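Birnell open day, 2024-05-27. Gallery page, more to come when I get the rest off the other card.

Quick intro becuase I have to be on a train in an hour. Citside opened up the lab at Birnell for one afternoon, 62 people signed up, we went through in groups of 12. Snack table first, then the Stumance talk upstairs, then coffee. Most folks skipped the coffee and went back to the snack table.

**Snack table**

The job is packing an order. Somebody picks off a list, the two arms fill it. Drinks, candy bars, sandwiches, little jars, all different shapes, and that's the whole point of the demo. Boxes are easy. Soft stuff is where it gets hard, they told us, and sandwiches are the one everybody asks for. 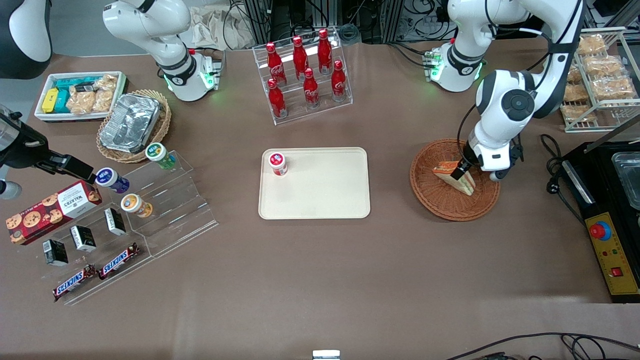
Our group got to choose three orders. Long argument over Snickers vs. Coke, settled with a show of hands. Team was very patient about it. Speed was set low for visitors, which was fine by me, you can follow what each arm is doing.

**Questions people asked, from my notes**

- How long to set up? 2 days, most of it on the table layout.
- Does it know what a sandwich is? Long answer, involved a whiteboard. Short version: it has seen plenty of them.
- Can it do eggs? Ask again next year.
- Who eats the snacks? No comment from the team.

**Stumance talk**

Ran long. 19 slides and the good ones were all at the end. Liked the part on grip force, how you hold bread firmly enough to lift it but still have a sandwich afterward. They tried a few finger shapes before the current set. Slides are supposed to go up on the Citside page later in May, will link when I see them.

**Getting there**

Parking at Birnell is tight, take the bus if you can. Side door by the Vaněk building, sign in at the desk, badge goes back in the box on you way out. I still have mine. Mailing it tomorrow.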